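Progress Report to the Pluner Education Fund
Student Manipulation Project, Drodell Technical School
Submitted by Beat Strebel, Faculty Supervisor

1. Summary

The grant supports 11 students working in two teams on the automated handling of drawers and blocks. Work since February has kept to the approved plan. Of the $3000 awarded for equipment, the larger part has been spent on printed markers, mounting hardware and cabinet parts.

2. Work cell

The Gondix team prepared the cell and wrote the calibration routine. Printed square markers are fixed to the drawer fronts and to the board in front of the arm, so that each position can be checked before a motion is started.
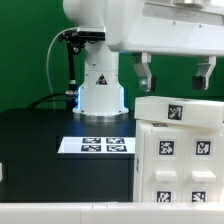
Figure 1. Arm with open gripper over the marked block on the drawer cabinet.

3. Wrist camera

The Pfister team is responsible for the view from the wrist. Students compare each wrist view with the fixed view and record any difference in the team log. Markers on the gripper housing serve as a reference when the fingers are open – a change the students proposed themselves.
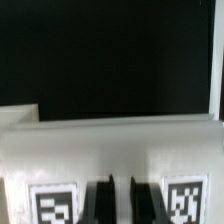 Will the equipment remain at the school after the grant ends?
All items bought with grant money will stay in the school's inventory and be used by the next class.

4. Remaining work

Close-range views are still the main difficulty. Large plain surfaces, dark or pale, give the software little to work with, and students are testing slower approach speeds. The final 6 sessions are set aside for repeated trials and written reports. 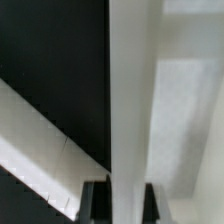 Page last changed: June 29, 2020

5. Request

The school asks the Fund to approve moving the unspent equipment balance to replacement fingertip pads. No additional money is requested. A full statement of expenses will be sent with the final report.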